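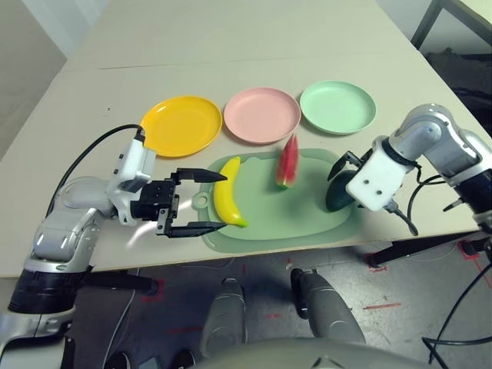 Children's tableware

Children's tableware is the group of plates, bowls, cups and eating tools which are made for small children. It includes articles for real meals and also the smaller sets that are sold for pretend play. In many homes the border between the two groups is not strict, and the same plastic plate can serve for lunch and later for a doll.

History

For a long time, children ate from the same dishes as adults, or from older dishes which the family did not want to put on the table for guests. Small cups of tin and enamel were common because they did not break. In the nineteenth century, potteries started to sell mugs and plates with letters of the alphabet, short verses and animals. They were mostly given as presents, and many of them survived because they were kept in a cabinet and not used.

Plastic changed the trade after the Second World War. Melamine was light, took color well and could be washed many times. In the town of Nilley, a button factory turned a part of its machines to nursery dishes and made them until it was closed. The local museum keeps 174 pieces from this production, among them 38 divided plates and one complete picnic set in its original box. The collection was put in order by Yareli Contreras, whose catalog is still the main source on the Nilley works.

Forms

The plate is usually round and shallow, with a raised rim against which the child can push the food. Divided plates have two or three parts. A bowl for a baby can have a suction ring under the base, but the ring holds well only on a smooth surface. Cups are made with two handles for the first years, then with one, then without any.

Spoons for beginners have a short and thick handle. In some models the handle is bent to one side, so there must be a version for the left hand and another for the right hand. Forks have rounded points and are generally given later than the spoon.

Color

Strong colors and pastel tones are both usual. Sets are often sold in mixed colors, so that every child at the table can have one of their own. Kindergartens in Zamudio had the custom of giving each group one color for the whole year, and the dishes were changed between groups in March. Parents report that a child may refuse a meal if the color is the wrong one. This is normally a passing stage.

Materials and care

Besides plastic, the common materials are stainless steel, silicone, bamboo mixtures and tempered glass. Melamine should not be put in a microwave oven. Silicone can take the smell of dish soap, and it is recommended to rinse it well. Surfaces with deep scratches are difficult to clean, and such plates should be replaced.

Play sets

Play tableware is smaller and thinner than the real kind. It is commonly offered together with toy food, such as fruit, bread and eggs, and sometimes with a cutting board. The Tritau series, sold in a cardboard suitcase, had 45 parts.

See also

High chair
Lunch box
Trimthorpe pottery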